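Vom Abtropfen, vom Sortieren und von Tellern, die stehen dürfen

Ihr Lieben, nach dem letzten Rundbrief über das Einkochen kamen so viele Zuschriften zum Thema Abwasch, dass ich mich diesmal gern ein bisschen länger dabei aufhalte. Ich hatte ja nur in einem Nebensatz erwähnt, dass wir hier in Sisisholm keine Spülmaschine haben und auch keine vermissen, und offenbar habe ich damit einen Nerv getroffen. Die eine Hälfte von euch hat mir gratuliert, die andere hat mir die Prospekte ihrer Küchenhändler beschrieben (danke, sehr freundlich, wir bleiben trotzdem beim Becken).

Angefangen hat meine Zuneigung zum Abtropfgestell im Jahr 2000, als ich in meine erste eigene Wohnung in Titutbridge zog. Die Küche war so schmal, dass man sich zum Umdrehen absprechen musste, und neben der Spüle war gerade Platz für ein Geschirrtuch, das ich zusammenfaltete und auf dem sich dann alles türmte: Tassen auf Schüsseln, Schüsseln auf Tellern, obendrauf das Besteck. Jeden Morgen war das Tuch nass und die unterste Schüssel innen auch noch. Meine Nachbarin Skye MacRitchie hat sich das zwei Wochen lang angesehen und mir dann ihr altes Drahtgestell über den Flur getragen. Es wackelte, und an einer Ecke war der Überzug abgeplatzt, aber die Teller standen zum ersten Mal aufrecht, und am Morgen waren sie trocken. Ich habe das Gestell noch, es trägt inzwischen im Schuppen die Blumentöpfe.

Von Skye habe ich auch die Reihenfolge, an die ich mich bis heute halte. Gläser zuerst, solange das Wasser klar ist, dann Besteck, dann die Teller und ganz zum Schluss Töpfe und alles, was angebrannt ist. Sie spült die Teller nach Größe, die großen kommen an den Rand des Gestells und die kleinen zur Mitte, und sie schauen alle in dieselbe Richtung. Das klingt pedantisch, ich weiß, und ich habe sie anfangs auch damit aufgezogen! Aber wenn man die Teller so hinstellt, berühren sie sich kaum, die Luft kommt überall hin, und beim Wegräumen kann man gleich mehrere auf einmal greifen.

Viele von euch haben gefragt, ob Draht, Holz oder Kunststoff besser sei. Ich kann nur von meinem eigenen Hausstand erzählen. Das Holzgestell, das wir einmal geschenkt bekamen, war wunderschön und nach zwei Wintern an den Füßen schwarz. Kunststoff hat bei uns Teeflecken angenommen, die mit nichts mehr herausgingen. Draht ist ein bisschen laut, wenn man müde ist und die Teller nicht so sanft absetzt, dafür lässt er sich in der Badewanne abbrausen und ist danach wie neu. Schaut beim Kauf auf die Füßchen, damit Luft darunter bleibt, und auf die Ecken: Abgerundete Ränder schonen die Hände und den Lack der Schranktür daneben.

Und dann die bunten Teller. Eine Leserin aus Drummond schrieb mir, sie habe das geblümte Service ihrer Großmutter aus Sorge um das Muster seit Jahren nicht aus dem Schrank geholt. Liebe Leserin, bitte holt es heraus! Lauwarmes Wasser, ein weicher Schwamm, keine Scheuermilch, und dann einzeln in die Schlitze stellen. Unsere Sonntagsteller kommen vom Flohmarkt in Vurkitz, kein einziger passt zum anderen, und gerade deshalb decke ich so gern damit. Im Gestell nebeneinander, ein Rand mit roter Linie, daneben etwas Geblümtes, sehen sie fast hübscher aus als auf dem Tisch – das sage ich allerdings nur, wenn ich gerade nicht kochen muss.

Noch etwas zum leidigen Kalk, weil das in beinahe jeder Zuschrift vorkam. Ich lege das leere Gestell an einem Montag im Monat in warmes Wasser mit einem kräftigen Schuss Essig, lasse es über das Frühstück liegen und gehe dann mit einer alten Zahnbürste an die Stellen, wo sich die Drähte kreuzen. Danach gut abspülen und auf ein Handtuch in die Sonne damit, sofern wir welche haben. Wer mag, wischt bei der Gelegenheit gleich die Arbeitsfläche darunter, da sammelt sich mehr, als einem lieb ist.

Im September geht es hier weiter mit den Vorratsgläsern und der ewigen Frage, welche Deckel man noch einmal benutzen darf. Schreibt mir bis dahin gern, wie bei euch abgetrocknet wird – von Hand, von der Luft oder von demjenigen, der beim Kartenspiel verloren hat. Bei uns ist es meistens die Luft.

Herzlich aus der Küche

251 Mal geteilt
4 Kommentare

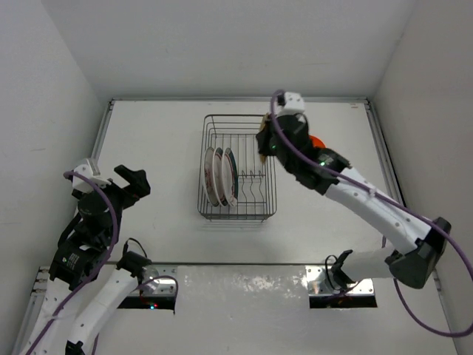
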